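Open Day at Galard: Your Questions

When is the open day?
It takes place in June, in the ground floor hall at Galard. Doors open at 3 and the last demonstration finishes at 7.

Must I book a place?
Yes, please write to Manee Wannasri and tell her how many persons will come.

What will the robots do?
The two arms work at a table with plates and donuts. Each demonstration is short, and you may stay for the next one.
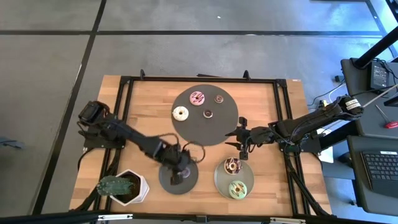
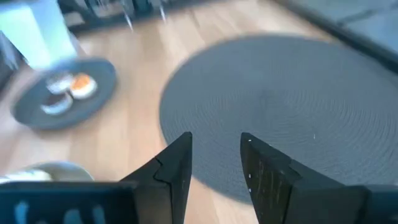 May children come?
Children are welcome from four years, together with an adult. They must stay behind the yellow line.

Can I ask technical questions?
Of course. Ognjen Krasniqi will be beside the table all afternoon and he is glad to explain the grippers.

Is there parking?
Only on the street. Bus 700 stops in front of the gate.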